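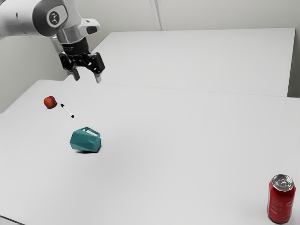 Sim view, start pose. Apple, marker, pitcher on its side, can at front right. Gripper open.

August 3, 2019 - Skornanport shed, arm build

Got the new table layout into the sim before lunch. Two tables now, back one left bare for the moment. Angus wants the drop bin on it eventually but the bin mesh is still huge and I'm not touching it today.

Gripper: swapped to the blocky black model Kenna cleaned up. Screws and all. Looks nice, collision shape is still a plain box though, so dont trust any near misses until that's fixed. Fingers are separate bodies now.

Step rate. Was on 300, contacts jittery. 400 is better and the old desktop still copes. Leave it at 400.

Pitcher is the pain. On its side the planner keeps wanting to come straight down on the body and those flat panels give it rubbish normals. Want it to go for the handle instead. Tried hand-placing a grasp on the handle, arm gets there but the wrist ends up wound right round. Ask Svenja how she limited joint 6 on the Ferow rig. Might just clamp it in the config and see what whinges.

Marker: thin, lies flat. Fingertips have to go nearly to the table. Clearance set to 9 mm, too high, closes on air. Try lower tmrw but watch the table contact.

Apple fine. Three runs, three picks. Rolls a bit when the left finger touches first, friction probably too low.

Can: planner says out of reach from the start pose. It isn't, I measured. Suspect base offset is still the one from the Farnthorpe bench, where the arm was mounted further back. CHECK THIS FIRST before blaming the planner again.

Colours: can red is washing out under the overhead light, lettering hardly shows. Turn light down a notch. Table and wall both near white as well, so the depth overlay is hard to read by eye. Agnes reckons grey the wall. Agreed, havent done it.

Hardware side, quick: real table top arrived, 1,750 long, fits between the posts with a bit of shimming. Aniela has the drill and the good clamps. Bolts for the base plate not here yet, Skinner order.

To do
- base offset!!
- joint 6 limit
- clearance for marker
- proper gripper collison shape (Kenna?)
- light down, wall grey
- text Aniela re clamps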